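Home | Notebook | Recipes in testing | Suppliers | Log in

12 July 2018

Oat and date bars, batch 11

OK, so the bars finally slice! I'm writing this while the last tray is still on the rack and my hands smell of cardamom, so forgive the order of things.

Quick recap for Gertraud, who missed the last two bakes. Batch 9 was too sweet and batch 10 fell to bits the minute the knife went in. I had blamed the oats both times. Zulema looked at my notes and said the dates were going in too dry, and she was right (she usually is about dates). So this morning I soaked them in just-boiled water for fifteen minutes, drained them well, and mashed them with a fork until they looked like thick jam. I saved the soaking water and put two spoonfuls back in when the mix felt stiff.

Everything else stayed the same as batch 10: rolled oats, a bit of oat flour, the mashed dates, almond butter, one egg, salt, cardamom, and a handful of chopped dark chocolate folded in last. Square pan, lined with parchment, pressed down hard with the bottom of a glass. I pressed a lot harder than I normally would, then went back and did the corners again, which always get neglected and then crumble first.
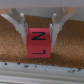

Can you swap the almond butter for peanut butter?
Sure, as long as it's the runny kind with only peanuts and salt in it, and you cut the cardamom by half so the two don't fight.

I did try the peanut version back in batch 6 and liked it, but Fikri thought it tasted like a candy bar and we're trying to keep these closer to breakfast. It's still in the folder if anyone wants to pick it up again.

Oven notes. 325 F, middle rack, 24 minutes. I pulled it when the edges were golden and the middle still gave a little under my finger. At 22 the center was plainly raw – I checked – and last time at 28 the bottom had gone hard like a cracker. Our oven runs hot at the back, so I turned the pan at the halfway point. Maximiliano, if you bake these at the Mumton kitchen, remember that oven is slower and start checking at 26.

Then the cooling, and this is where I'd been cheating. I let the whole slab sit in the pan for an hour, lifted it out by the parchment, and gave it another hour in the fridge before cutting. Long knife, straight down, no sawing, wiped between cuts. Clean edges all the way across! I may have done a small dance.

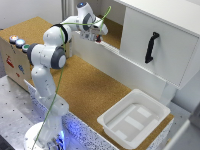 Taste is where I'm less sure. The dates are lovely now, soft and almost like toffee, but all that mashing spreads them so evenly that you never bite into a nice sticky piece. I think next time I'll mash most of them and chop the last few by hand. The chocolate could also be a touch darker. I used the Sakier 52 percent, since that's what was open, and it melts into the oats and sort of vanishes. Duygu has a bag of something more bitter from Barrientos that she swears by, and she's promised me a cupful.

Salt: half a teaspoon is right. Please don't let me talk myself into more.

I also tried a sprinkle of sesame seeds over one corner. Pretty, toasty, and they fell off everywhere. If we want them they need to go on before pressing, or get brushed on with a little of the date water.

Storage – I've wrapped four bars in parchment and put them in the tin, and four more in the freezer with a label on. Will taste the tin ones tomorrow and again the day after. Batch 8 went leathery by day three and I'd like to know if the softer dates help with that.

For batch 12:
- mash three quarters of the dates, chop the rest
- Duygu's chocolate, chopped bigger
- 100 g walnuts in half the tray only, toasted first
- same pan, same time, same long wait before cutting

Zulema wants the recipe typed up for the Virelton market in August, so I need weights for everything instead of my handfuls. I'll weigh the chocolate properly next time. And we're out of parchment again, down to one short piece, so whoever goes to the store first please get two rolls.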